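Housekeeping Room Attendants and Supply Room Assistant
Sketow Hotel and Conference Center
Posted 2/7/25

The Sketow is a full-service hotel with 184 guest rooms, a conference wing, an indoor pool and one restaurant, Kallo, which serves breakfast, lunch and dinner. We are hiring for the housekeeping department ahead of the spring season. There are four openings: three room attendants and one supply room assistant. All are permanent positions with paid training.

Room attendants

You will be assigned a section of guest rooms at the start of each shift. The work is making beds, cleaning bathrooms, vacuuming, dusting, replacing towels and restocking guest items. Checkout rooms are cleaned first unless the front desk has flagged an early arrival. Lost property goes to the housekeeping office with the room number and time written on the tag.

Shifts start at 8 in the morning and end at 4:30 in the afternoon, with a paid half-hour lunch. Everyone works some weekends. The schedule is posted two weeks ahead and trades are allowed as long as both people sign the sheet.

Supply room assistant

This job is based on the lower level, next to the laundry. You will receive deliveries, check them against the order, put stock away and fill the requests that come down from the floors. You will also look after the shelves for the Essien wing, our older building across the courtyard, which has 96 of the rooms and its own small storage area. Some paperwork is involved – mostly order sheets and a monthly stock count – and it is done on a computer. We will show you the program.
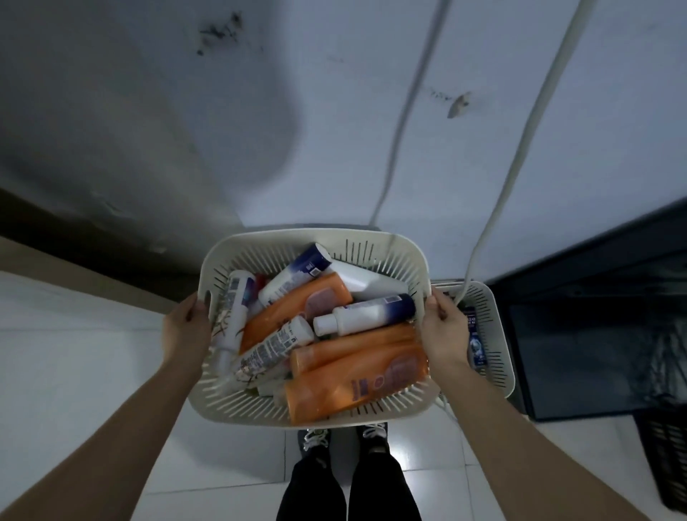

Toiletries in a carrying basket.

The supply room assistant works 7 in the morning to 3:30 in the afternoon. You need to be able to lift 40 pounds and push a loaded cart. Experience in a stockroom, warehouse or grocery store is helpful.

What we ask for

You do not need hotel experience for either job. We do ask that you show up on time, can be on your feet for most of a shift, and can read and follow written instructions in English. You must be at least 18 and able to show that you are authorized to work in the United States. A background check is done after an offer is made, at our expense.

Pay and benefits

Pay is hourly and is discussed at the first interview. Overtime is paid at time and a half. Uniforms are supplied and laundered by the hotel. Staff get one free meal per shift from the Kallo kitchen, free parking in the Dirnon Street lot, and a discount on rooms for immediate family, except during conference weeks in October. 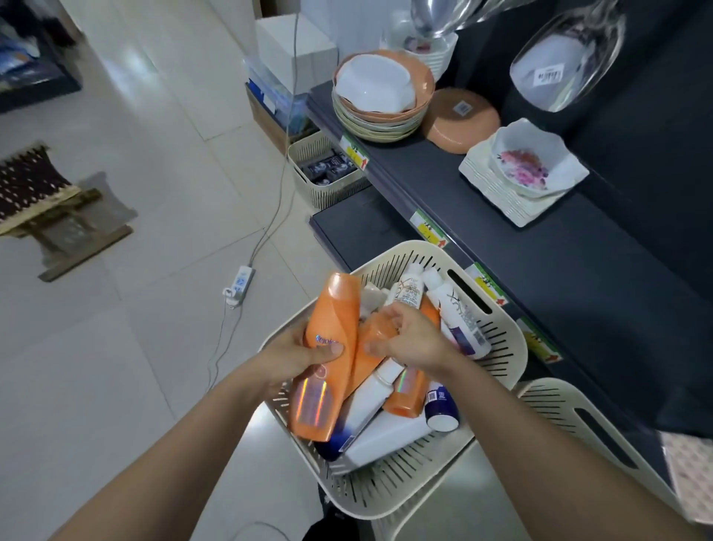 Health and dental coverage starts after 90 days for anyone working 30 hours a week or more. Paid vacation begins to build up from your first day and can be used after six months.

Training

New room attendants spend their first two weeks paired with an experienced attendant. After that you will have a shorter list of rooms until you are up to speed. The supply room assistant trains with Sekar Khoo, our inventory supervisor, and will spend a few days on the floors as well.

How to apply

Pick up an application at the front desk or at the staff entrance on Dirnon Street, any day between 9 and 5. Write the job you want at the top. If you would be willing to take either one, write both. A resume is welcome but not required.

Interviews are held at the hotel with Kobina Sarpong, Executive Housekeeper, and take half an hour. Please bring the names and phone numbers of two people who have worked with you or taught you. If you have applied to us before, you are welcome to apply again, but please fill out a new form.

Applications will be accepted until all positions are filled.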